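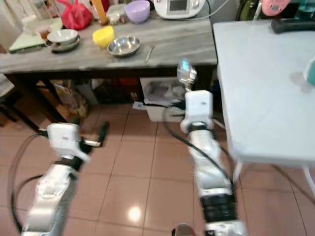
Spoon in right gripper, left one open.

3 June 2023

Bylaw notebook, carrying on from last page. Wotgate street-trading bylaw, the one Bridness town council passed and the county now wants to look at again.

Got through the rest of the consultation replies. 200 came in, 129 usable after taking out blanks and doubles. Rest are in the grey box file, don't bin them, someone will ask.

Coding so far. Three piles didn't work, too many people say they like the bylaw but want the county to leave it alone, or hate it and still want the county to leave it alone. Two separate questions really. So now coded twice: (a) for or against the bylaw itself, (b) who should decide. Should have done that at the start. Went back and redid the first 14 by hand to check the new sheet holds up. It does, mostly. Reply from the hardware shop could go either way on (b), left it as unclear.

Things noticed:
- market traders write long, residents write short
- hardly any reply mentions the fee. Councillors talked about the fee all evening at the last meeting
- the word "overrule" turns up a lot. County's own letter says "review". Keep both words in the coding, don't merge them
- several replies answer a different consultation altogether (parking). Marked P in the margin

Transcript of the last meeting is a mess. Ran the audio through Nuvora again and it still can't cope when two councillors talk at once. It gave the clerk a whole paragraph that was plainly the chair's. Fixed by ear up to the vote. The public speaking part still to do. Speakers' names come out before anything leaves this room, pls, last time we had to pull a page.

The county paper says the town acted outside its powers on section 4 (closing times). Read it twice. Doesn't say the same about section 2 or the licence part, though the press note reads as if the whole bylaw is in trouble. Worth putting side by side in the write up. Need the older version of the county's standing orders, the one on the website has been changed and there's no date on it. Rang the office, left a mesage.

Akanda comparison: they had much the same row over late food vans. County stepped in, town gave way on hours and kept the licences. Useful but their bylaw was narrower, so don't lean on it. One paragraph, no more.

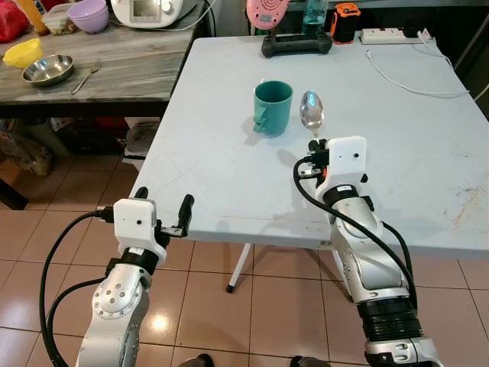
Can the county strike out section 4 and leave the rest of the bylaw standing?

Going by the county paper, it could ask for section 4 to be taken out on its own, and the licence part would carry on as passed. The town would have to vote again on the shortened text.

Need to check that against the standing orders when they turn up.

To do
- finish transcript, public speaking part
- second person to code 30 replies blind, compare on (b) especially
- chase county office for old standing orders
- draft table, (a) against (b), traders and residents seperate
- July meeting: get the agenda early, book two seats near the front, sound is hopeless at the back
- new batteries for the recorder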